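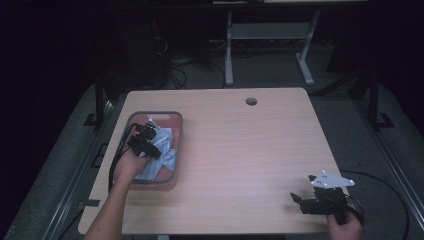
Why do we have to study wrinkles at all, one reader of the first edition wanted to know, when a hot iron takes care of them in a minute and the fabric comes out looking the same as before?

Chapter 6
How Cloth Creases and Recovers

It is a fair question, and we have kept it at the head of this chapter on purpose. A hot iron does take care of most wrinkles, at least until lunchtime. But the fabric does not come out quite the same as before, and by the time you reach the review problems on page 259 we hope you will look at a rumpled shirt with a good deal more interest than you do now.

In Chapter 5 you followed a yarn from spinning to weaving, and we left you with a length of plain cotton fresh off the loom. You may remember how stiff it was, and how little it looked like anything you would want to sleep on. Now we are going to take that same cotton and treat it the way people treat cloth every day of their lives. We will wad it up, sit on it, wash it, forget it in the dryer overnight (we have all done it) and then ask what has changed inside the fibers.

The short version goes like this. A cotton fiber is made of long chains of cellulose lying side by side, and the chains hold on to one another through a great many weak bonds. When you bend the fiber, some of those bonds let go and new ones form in the bent position. Take your hand away and the fiber would like to spring back, but the new bonds hold it where it is. That is a crease. Water loosens the bonds and lets the chains slide, so a damp cloth creases very easily — and also smooths out very easily, depending on what you do with it as it dries. Wool behaves differently, and polyester differently again, and we will spend a happy section on each.

Some of you will be coming to this chapter from the design side and may be a little nervous about the chemistry. Please don't be! You need only the picture of chains and bonds given above, and Section 6.2 goes over it again slowly, with the drawings repeated from Chapter 2 so you won't have to keep flipping back.

To give the chapter something solid to stand on, we will return several times to a set of trials run at the Brerneddale mill. The mill took 16 samples of shirting, folded each one under a weight, and measured how far the fold opened again once the weight came off. The measurement is called the crease recovery angle. A sample that stayed folded flat would score zero, and one that opened out completely would score 180 degrees. The untreated cotton opened to 93 degrees, a little past a square corner, and you can try the same thing at the kitchen table with a strip of old pillowcase, a heavy book and a school protractor. Your numbers won't match the mill's, and Section 6.3 talks about why two careful people can get different answers from the same strip.

Before you begin, it will help to have the following at hand:

Your fiber notes from Chapter 2
The Kongkaew swatch card, or any card with cotton, linen, wool and polyester on it
A protractor
A spray bottle of plain water

Words to watch for in this chapter: crease, resilience, recovery angle, resin finish, glass transition.

6.1 What Happens at the Fold

Cut a strip of cotton as long as your finger and fold it once across the middle. Press the fold with your thumbnail, then let go and watch it from the side. The two halves begin to open almost at once, quickly at first and then so slowly that you may think they have stopped. Leave the strip alone while you read the next two pages, and then measure it.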